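Re: [cell-maint] wrist camera drifts after mount swap, and held objects sitting off the floor
From: Nazanin Jafarzadeh
To: cell-maint list

On the Ristmont cell, Younes Salem wrote:

> We changed the wrist camera bracket in January and re-ran the hand-eye
> routine with 20 poses. Residual looks fine on the board. In the Gramesier
> sim copy of the cell, though, the carried object no longer lines up with
> where the planner thinks the tool is. Short objects look okay. Anything
> tall is visibly out at the bottom. Is this the camera, or do we have the
> tool frame wrong? I would like to know before I touch the real arm again.

Younes,

I loaded your config on my machine and I think you have two separate faults. The camera is the smaller one.

1. Tool frame. The new bracket adds 8 mm of plate between the flange and the gripper. You entered that in the camera extrinsics but the tool frame file still has the old offset. The planner reads the tool frame, the renderer reads the extrinsics, and they disagree by the thickness of the plate. Edit the tool frame, then restart the Rusu bridge. A reload is not enough, as it caches the frame at startup.

2. Attach rotation. When an object is attached, the sim stores its pose relative to the tool at that moment. Your attach event fires before the arm has settled, so a little rotation gets stored with it. On a short part you would never see it. On a tall one the lower end swings out by a lot more than the top.

I used the apartment map for the check, as it has plain walls and straight edges to compare against. Two views from the same session, one toward the closed door with the blue handle, one with the gas cylinder:
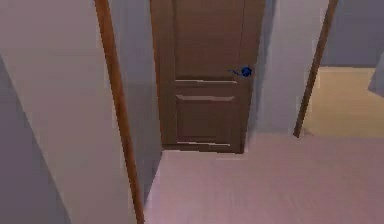
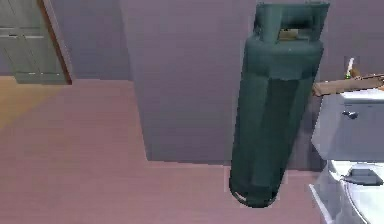 Is it safe to run the real arm while the sim copy is still wrong?
Only at reduced speed with nothing in the gripper. The joint limits and the stop circuit don't depend on the tool frame, but the clearance check does, and it will pass moves that it should reject.

Order I would do it in:

- Lock out the arm and check the bracket screws. The Gastenico bracket uses four, and the two at the back are easy to leave short of torque.
- Measure the plate with calipers. Don't take 8 mm from the drawing, mine came from there.
- Correct the tool frame and restart the bridge.
- Delay the attach event until joint velocity is under your threshold. I wait 26 ms after that before storing the pose.
- Redo hand-eye last. Use more tilt in the poses this time. Your set is nearly all top-down, so depth is poorly constrained and a low residual doesn't mean much.

For the attach test, log the tool-to-object transform for the whole carry. It should be constant. If it moves during the carry, then you have a third problem and I'd look at the grasp constraint – the solver lets it stretch under load if the iteration count is low. I run up to 2,000 on heavy objects, which is slow but fine for a one-time check.

Send me the log and the edited tool file when you have them. Please keep the old file too, I want to diff it against the one on our second cell.

Nazanin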